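Medamano Playbill Archive - README

Last updated 12/01/2024

What this is

A collection of transcribed theater programs, cast lists and short production notes from small stages in and near Medamano. It covers workshop productions, staged readings and full runs. Most of the paper came from the old Kettler Playhouse when its office was cleared, and the rest was lent by people who had acted or worked backstage there.

Contents

programs.csv has 1,265 rows, one for each program
credits.csv has one row for each credited person in each program
notes/ holds director's notes and playwright's notes as plain text
scans/ holds page scans, 1,450 files in total

Fields in programs.csv

program_id - short code, never reused
title - as printed, including odd capitalization
venue - Kettler Playhouse, Semov Street Hall, Vukus Studio or other
kind - reading, workshop, full or unknown
season - as printed on the cover, blank if not given
pages - page count of the paper program
has_notes - yes or no

How the transcription was done

Each program was scanned and run through text recognition, then corrected by hand against the scan. Spelling mistakes in the original were kept. When a cast change was penciled in, the printed name went in the main field and the penciled name in a field called "changed_to". Understudies are listed only if the program lists them.

Ads were left out of the text but are still in the scans. Inserts (slips announcing a change of cast or a late start) are treated as part of the program they were found in. In 32 cases an insert did not match its program, and those are marked "loose".

Workshops and readings

This is the weakest part of the data. A workshop might have a folded sheet or no paper at all, and the same script sometimes turns up under 2 titles. We did not merge these. If you are studying how a play changed between its first reading and its full run, start with the related_id column - it links programs we are fairly sure belong together, and it is far from complete.

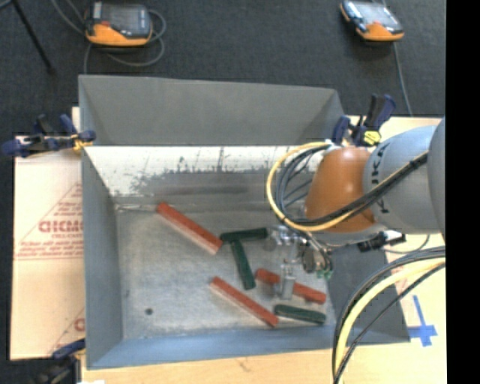
Wendell asked whether a workshop and the full run that followed should count as one production or two. In this release they are separate rows. Counting by related_id gives the other answer, but please say which method you used.

Known problems

Vukus Studio programs from the early seasons have no page numbers, so the order of the scans is a guess.
Semov Street Hall used the same cover for a whole season. Check the inside page before relying on the title.
The credits for music and sound are mixed together in some programs and were left that way.
Accented letters may look wrong if the files are opened in a spreadsheet without choosing UTF-8.

Use and permissions

The tables are free to use for teaching and research. The scans and the notes remain the property of whoever wrote or designed them, so ask before reprinting a full page. Short quotes are fine with the program_id given.

Corrections

Send the program_id, the field and the new value. A photo of the printed page helps. Fixes go into the next release, planned for December, and are listed in changes.txt.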